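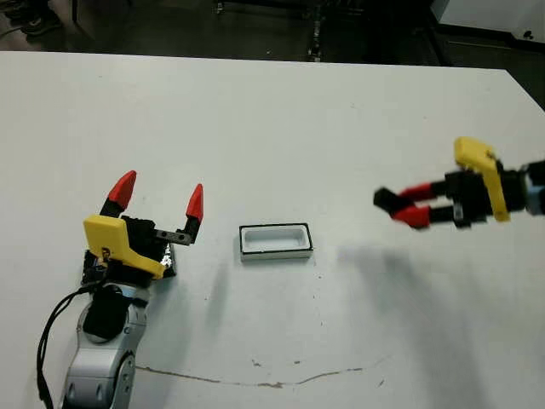 Figure 1. Head camera view of the two-arm cell with the tray between the grippers.

3. Data collection and results

3.1 Setup
The cell was built by Maya Awad and Myfanwy Landeg for the second-year manipulation project at Horkville. Both arms work over one white table. Each gripper carries a yellow bracket and two fingers with red sections. The head camera sees both grippers and the table between them, and its stream is the main input to the policy. Recording and playback run on Skulo, the lab's own logging software.

3.2 Task
The tray starts between the arms with its long side running left to right. One arm grips the rim, lifts, and passes the tray to the other arm, which sets it down on its own side. A trial counts as a success if the tray ends flat on the table and neither arm has been stopped by hand.

3.3 Recordings
We recorded 1188 demonstrations by teleoperation between July and October 2020. Of these, 292 were removed before training. Most had dropped camera frames; the rest were operator errors such as closing on the tray floor instead of the rim. The remaining 896 were used without further editing.

3.4 Results
The trained policy was run 98 times and completed the handover in 71. Failures by type:

Missed first grasp: 14
Tray dropped in handover: 9
Arm stopped by operator: 4

Missed grasps were mainly a depth problem. The tray is white on a white table, and the thin black border on the rim is the only strong edge the camera gets. Shadows from the arms made this worse — with the side lamp off, the policy closed too early less often. We did not run enough trials with the lamp off to give a separate rate.

Motion blur was the second issue. At full speed a moving gripper smears in the head view, and the finger gap becomes hard to read. Limiting wrist speed during approach helped, at the cost of longer trials.

3.5 Open items
The camera mount still shifts when the cell is moved and has to be recalibrated each time. A darker table cover has been ordered from Drorkach and will be tested with the same policy before any retraining.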